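Routine care deserves a line in the budget

When a handling cell stops, the first question in most plants is who programmed it. A better one would be who last looked at its fingers. At Femeleck we kept a record of stoppages on one small cell, the Moroz bench, through the month of April. Of 57 stops, only three came from software. Most of the others began at the gripper: a worn pad, a screw that had worked its way out, dust on a contact face.

Dalia Naciri, who is responsible for the bench, has argued for years that finger pads should be treated as consumables and inspected on a fixed schedule. The usual objection is cost. A full inspection takes six minutes per gripper, and production managers see those minutes as lost. They seldom enter on the same sheet the afternoon spent finding out why a part arrives slightly turned.
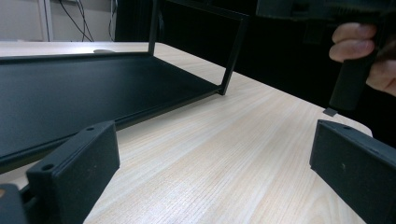 The second objection is that experienced staff can tell when a pad needs attention. Some can. Aidan Ní Chonaill, who trained most of our technicians, certainly could, but a plant cannot run its maintenance on one person's eye. Specks on a dark, rough surface are easily missed under ordinary shop lighting, and a loose pad may hold well enough until the load changes.

We therefore recommend a written check at the start of each shift – pads, mounting holes, screws, finger alignment – signed by the person who carried it out. Spare pads should be stored at the cell. At our Prerkutska site they are kept in a central store, and technicians put off the walk for as long as the cell will run.

Suppliers have a part to play as well. The manual for our Rorelberg cell runs to 496 pages and gives finger care a single paragraph. Buyers should ask for a proper maintenance section before they sign the order.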